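Progress report, Vidal work package 2 – August demonstration

The visit took place on Saturday at the Anthorpe site. Iker Figueroa ran the arm and Vega Sarmiento kept the log. The task was sorting pharmacy items between the table and an open plastic container. The Panadol ActiFast box and the Woods bottle are both in the standard item set.
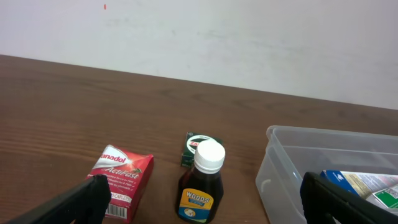

## Container handling

Clear walls remain the main difficulty for the Raniser detector, which reads labels through plastic less reliably than in open air. A white ribbed cap near the rim gives it a usable grasp target. 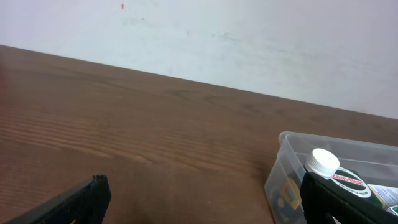
*Wrist view, items in the container*

## Open points

The green carton behind the Woods bottle is partly hidden from the wrist view, and grasp order matters in that layout. Pretelen will supply 9 further layouts – the visitors asked for tighter spacing.

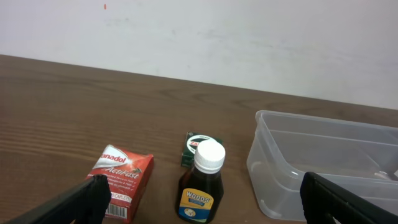 Casimiro Toledo asked that the next report list failed grasps by item, and that the detector settings be fixed before the new layouts are run.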